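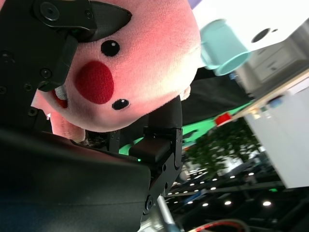
Home What's On Toy Library Room Hire Past Issues Contact

July newsletter
By Suleiman Eze

The tea table is staying!

When we put the tea table out in the spring it was only meant to fill a gap while the sand tray was being mended. Well, the sand tray has been back for weeks and the tea table hasn't moved. I've had more people stop me in the doorway to talk about it than anything else we've done at Idahosa Hall, so I'm very happy to say it is now a permanent part of the toy library, and it has its own drawer.

If you haven't been in lately, it's a plain white table with a few plates and cups on it and some soft toys for company. The children do the rest. I sat near it for a whole morning last month doing the loan cards and got almost none of them done, as I was being brought soup. Before that I was a customer in a café that sold only peas, and after it I was told off for putting my elbow in somebody's birthday cake. I had a lovely time.

What's in the drawer

We've tried hard to keep the tea things simple. The crockery is in soft plain colours – lavender, turquoise and a few others – and it doesn't match, which I like very much. A boxed set gets spoiled the moment a saucer goes missing. With a mixed lot you just carry on. The lavender plate is plastic and has a slightly raised rim, and that rim earns its keep, I can tell you. Wooden peas stay put. So do buttons, conkers and the small felt squares that Solveig Bråten cut up for us to be toast (and ravioli, and once, memorably, post).

The turquoise cup with the handle is the one everybody wants. I've looked for another like it and had no luck so far. If you've got one at the back of a cupboard that you could spare, please bring it along and I will be absurdly grateful.

We don't keep pretend food that makes a noise. We did for a fortnight. There was a kettle.

The guests

Now to the soft toys, who are the real stars. We have 325 items on the toy library list at the moment and 70 of them are soft toys, but only a handful live at the tea table and the rest go out on loan as usual. The favourite by a mile is the pink one, with the big round head and the little black eyes. It's a wonderfully squashable thing. The fur is fuzzy and very pale in places, and there's an open mouth with a tooth showing, so it always looks ready for its dinner.

What is it, though? We have asked. Tanko Fashola's two girls say beaver and won't be moved. Ibrahim Edet has always said pig, and he entered it as "pig, pink, med." in the loan book, so on paper he wins. The under-fives mostly call it Nemton, after the road the bus goes down, and that's the name that's stuck. You'll find Nemton listed under N if you want to book it out for a weekend, although there's a bit of a queue until August.
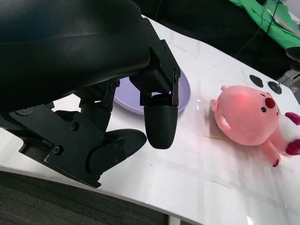
Nemton having a lie-down on the tea table, lavender plate close by.

One request about the soft toys at the table: please let them get as involved as the children want them to be. A few of you have very kindly been lifting them up to the shelf at snack time to keep them clean. It's a thoughtful thing to do, but they wash well and I'd much sooner they were in the thick of it. They can be propped up in a chair, tipped over, fed, put to bed beside the plates, anything at all. We've a second basket of them ready to swap in on wash days.

Keeping it nice

I had some good questions about cleaning after the last issue, so here's what we do. You may find bits of it handy at home.

The table gets a wipe with warm water and a drop of washing-up liquid at the end of each session, then a dry cloth. The surface is shiny and shows every streak, and it has its share of scuffs by now. I've stopped minding about those. Anything orange is the very devil to shift from white, and I'm looking straight at satsumas and carrot puffs when I say it. For those I put a little bicarbonate of soda on a damp cloth, leave it a minute, and go gently in circles.

Plates and cups go through the hot wash in the kitchen with the ordinary mugs. Do check the bottom of your own plastic plates before you try that, as some thin ones go a funny shape.

For the soft toys, close any Velcro, pop them in an old pillowcase with a knot in the top, and wash on cool with half the usual powder. No softener. Squeeze them in a towel and dry them flat somewhere airy. Once they're dry, brush the fur with a clean baby hairbrush and it comes up beautifully – this was Solveig's tip and I thought it sounded a bit much until I tried it. Felt patches and stitched faces want a light hand. Big round heads take an age to dry in the middle, so give them an extra day before they go back in a basket.

Doing it at home

Quite a few of you have asked how to set up something like this in a small flat. You need very little! Kwadwo Nutsugah and his son use the bottom drawer in their kitchen. It holds one plate, one cup, a spoon and a tea towel, and it comes out every afternoon while the real tea is being made. A low table is nice, but a tray on the floor does the same job, and so does an upturned crate with a cloth on it.

I'd start with fewer things than you think. If there are six plates out, they get stacked and then they get thrown. With one plate and a hungry bear, a child has a proper problem to solve, and you can get on with peeling the potatoes for a good long stretch. Swap something over when interest drops. A new spoon has bought me 20 minutes before now, and that was with twins.

Real water is well worth the bother on a warm day. Put a towel underneath, use a small jug, and fill it only a third of the way. Pouring is the whole game for some children and they'll go at it with such serious faces. You might want to keep the soft toys at the dry end.

If you'd like to borrow the makings, there are now two tea bags (our joke, sorry) on the shelf by the door. Each one has a plate, a cup, a bowl, a cloth and a soft toy, and can go home with you for a fortnight. Write your name in the book, item number and all. Our loans since we opened have just gone past 1561, so you'll be helping us on to the next good round number.

What we could use

Plain plastic plates and bowls, child-sized, any colour. Small jugs. Teaspoons, proper metal ones, the shorter the better. Cotton napkins or hankies. We're all right for soft toys, thank you, and we really are full to the brim with jigsaws.

Things can be left in the crate inside the side door on Arnis Street any morning before noon. Please give them a rinse first and, if it's a set, put it all in one bag.

Also, someone left a very good blue lunchbox behind after the last singing session. It's on the hook by the sink.

Open mornings carry on as normal right through the summer, 9.30 to 11.45, with tea and toast for grown-ups from ten. Come and be served some peas.

Suleiman

Share 20 Comments 7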